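Sevim Kaplan's First Novel for Young Readers Lands in February
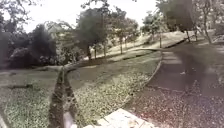

Fans of survival stories have a good one coming. "The Salt Clock," the first novel by former school librarian Sevim Kaplan, will be published in February by Mevard, and early readers are already passing their copies around. It's meant for ages 11 and up, though plenty of grown-ups are going to steal it from their kids.

The book is set in Floltton, a harbor town where the wells have gone salty and the last clean water is locked behind the gates of the old Pretorius works. Fourteen-year-old Ines keeps the town's water ledger, a job she inherited from her grandmother. When she finds 67 missing barrels hidden in the numbers, she and her cousin Bram set off up the dry river to find out where they went. They have nine days before the tanks run out.

What makes it such a pleasure is how much room Kaplan leaves for ordinary life. Ines argues with Bram about socks. There's a whole chapter on how to cook beans with almost no water (you will want to try it), and a wonderful, scary stretch in a flooded library that I read twice. The danger feels real and some of the losses hurt, but the book never wallows in them, and the friendships are every bit as strong as the chases.

Kaplan wrote the first draft before work, starting at 5 a.m. at her kitchen table, and threw out some 200 pages along the way. "I kept writing about the disaster," she said. "Then I let Ines be annoyed with her cousin for a page, and I finally knew who she was."

Her editor, Shireen Buthelezi, bought the manuscript along with a sequel, which Kaplan is writing now. Book 2 follows Bram to the mountain settlement of Clastel, mentioned only in passing in the first story. Buthelezi wouldn't say much about the plot except that the goat comes back. Readers who have met the goat will be thrilled!

The cover and the chapter drawings are by Osvaldo Sorrentino, whose maps of the river change as the story goes along, with new notes in Ines's handwriting turning up in the margins. Look closely at the one before the final section.

An audiobook read by Busisiwe Makhubela comes out at the same time as the hardcover. She gives the old lockkeeper a gravelly whisper that suits him perfectly, and her Bram is very funny. Mevard is also putting together a free discussion guide for classrooms and book clubs, with the bean recipe included.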